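Stornositz Kitchen Share - Questions we keep getting

Updated January 2019

What is this?
A lending shelf for kitchen stuff. You borrow a tray, a pot, a whisk, whatever, use it, bring it back. Free for residents of the Stornositz building and anyone on Niduvbridge Road.

How do I borrow something?
Write it in the book by the door. Name, apartment, item. Take it. Done.

How long can I keep things?
26 days. If you need longer, write "longer" next to your name and we'll work it out. Over 36 households use the shelf now so please dont sit on the big roasting pan all through the holidays.

Is there a deposit?
Only for the Lindqvist mixer. $20, cash, goes in the envelope, you get the same $20 back. Ask Irja Heinonen, apartment 2.

Something broke. Now what?
Tell us. No fines. Spoons split, handles come off. What we don't want is a cracked bowl put back at the bottom of the stack, which happened twice in August.

Do I have to wash it first?
Yes. Wash and dry. Wooden things dry overnight, standing up, NOT in a closed bag. Two spatulas went moldy that way last summer.

Can I put wooden spoons in the dishwasher?
No. They go fuzzy and crack. Warm water, soap, towel. A little oil now and then if you're feeling nice.

What do I carry it home in?
Small utensils go in a bag, anything from your stash under the sink is fine. Clear ones are best, then whoever is at the shelf can see what's in there without untying it. One bag per borrower, please. Mixed bags are how we lost the measuring spoons.
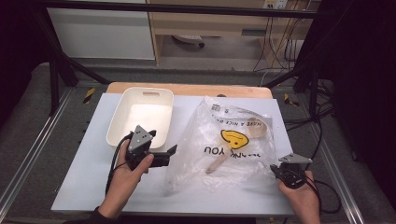 Flat things and trays go back on their own, not bagged. Stack them with the handle slots facing out so people can grab one without taking the whole pile down. Wooden spoons and spatulas come out of the bag as soon as you get here and go in the crock, head up. Fold the bag and put it in the drawer, someone will use it again.

Do you take donations?
Yes to: wooden utensils, plastic trays, baking tins, pots with lids. No to: knives, glass jars, scratched nonstick, anything with a frayed cord. Don't leave boxes in the hallway, Heikki Hakala tripped on one.

Can I borrow for a party?
Sure. Give us a week's notice if you want more than one tray. Email Khairul Nasution or leave a note in the book.

I returned something and it's still listed under my name.
Cross it out yourself. If you did and we still bug you, sorry, talk to Esko Aaltonen, he does the list now.

When is the room open?
Mornings until noon, evenings 5 to 8. Key is with Lenni Lehtinen outside of thsoe hours, but knock before nine pm.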